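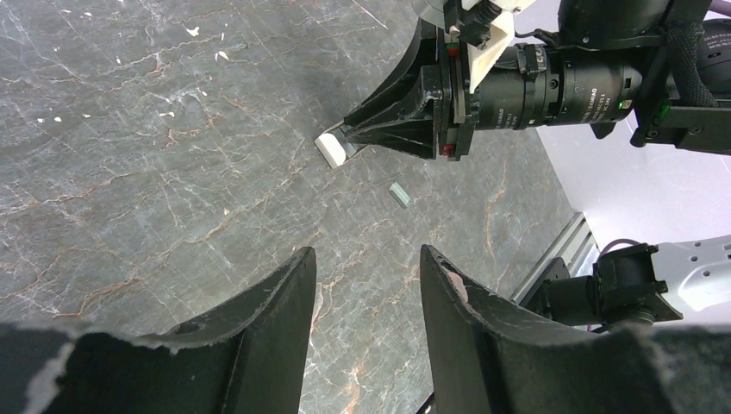

Lorwood's old marble tables are staying put, and I for one am thrilled

December 23, 2019

Good news for anybody who has ever spilled a coffee at the Cusen Street hall – the marble tables are not going to the salvage yard after all! The hall confirmed this morning that it will keep all 8 of them and have them cleaned and polished in the new year, with Holanda Stone doing the work.

I've been grumbling about this since June, when the plan was to swap them out for something lighter that folds up (you can picture it, the kind that pinches your fingers). I get it, they weigh a ton and moving them for the dance nights is a pain. But have you looked at that stone lately? It's dark gray with thin white veins running all over it, and then these rusty brown and orange ones cutting across at an angle. I must have spent hours of my life following them with one finger while waiting for a meeting to start.

The money came together faster than I expected. The winter raffle brought in $1,053, and a further $300 arrived last week from Grirkance, the hardware store on the corner. That covers the first 3 tables, and the rest will be done as the funds come in.

In the meantime there's a little housekeeping to pass on. The hall is asking everyone to wipe up white crumbs and chips of whatever you've been working with before you leave, as they show up on dark stone like you wouldn't believe. Use a soft damp cloth and plain dish soap. Please, no vinegar and no lemon cleaner – both will eat into marble and leave a dull spot that has to be ground out. Scouring powder is off the list too, and so is setting down anything gritty and dragging it.

Craft groups can carry on as usual through the polishing, only in the back half of the room. The first tables get done the week after the holidays, and the sign-up sheet for moving chairs is by the coat rack.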